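Shagufta Virk has spent five years trying to get a machine to fold a towel, and she still lights up when she talks about it. "It's such a good problem!" she says. "You do it every day without looking, and then you try to explain it to a motor."

Virk leads the home chores work at Plokton, a small company that wants robots to tidy, wipe and put away. So can they do it yet? She laughs. "Some of it, some of the time. A cup on a flat table, yes. A cup in a full sink, ask me in February."

The progress she is happiest about has come from people. Her team wears gloves and does the chores by hand, and the machine learns from those recordings.

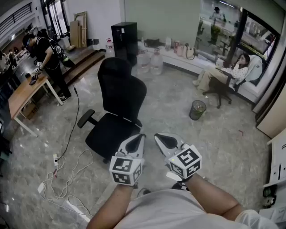 "We have 2,610 of them now," Virk says, "and the messy ones teach us the most - somebody fumbles a sock, picks it up again, carries on. I love those."

Her colleague Toshio Morikawa is a bit more careful. He ran the last towel test, 108 tries, and the arm got through 50. "My mother would fire it," he says. But he points out that a year ago it could not find the corners at all, and he has started leaving his own laundry for it at lunch.

What would Virk hand over first at home? "Socks," she says, before the question is finished. "Pairing them, I mean. I'd still want to do the cooking."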